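Mulholm Comic Board, smooth, pad of 17 sheets

Board for inking comics pages. Smooth side up, slight tooth on the back if you like a dry brush. Blue panel guides printed on the front, drop out when scanned to bitmap. Takes nib, brush, markers. Not watercolour, it buckles.

Made for us at Rillstead. New batch in for September, same stock as the last lot, bit whiter.
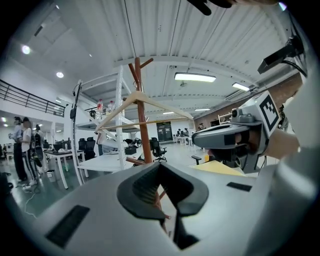
Corrections: white ink sits fine on top, let it dry properly. Scraping with a blade OK once, maybe twice, then the surface goes furry and the next line bleeds. Rub out pencil with a soft putty rubber only. Hard ones polish the board and you get shiny patches that wont take ink.

Scan at 1,000 dpi for line work if your machine can manage, 400 is plenty for greys.
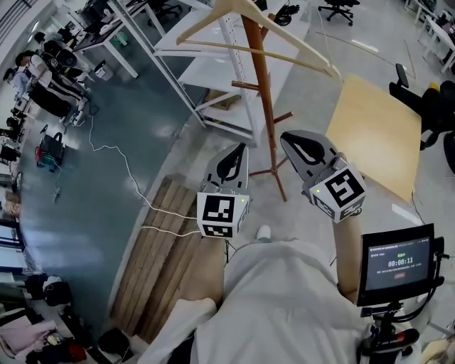 Makis Katsaros says the guides are a touch dark for him and he turns the sheet over and rules his own. Fair enough. Back works, just go slower with a fine nib as the tooth can catch it.

Lettering rows down the left margin, Jemholm spacing, same as our old pads. Ignore if you letter on screen. 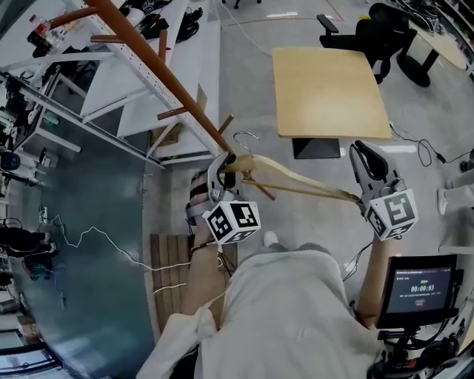 Reading time: 2 min

Storage. Flat, in the sleeve, away from radiators. If a sheet curls put it under somthing heavy overnight. Don't roll finished pages for the post, we've seen the ink crack along the blacks.
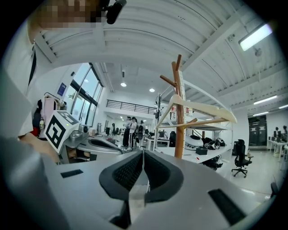

Gutters are up to you, the guides only mark the outer edge and the centre lines. Most people rule them too wide on a first page. Try a narrow upright one, like the gap between the two black gripper fingers, with a heavy black panel either side, and the eye hops straight over. Wider for a change of place or time. Pencil it first!

Also from us: Bepari nib holder, fits the usual nibs. Orders of 10 pads or more, ask for Mizanur Akanda, he does the trade prices. Samples sheets free with any order, say so in the notes box.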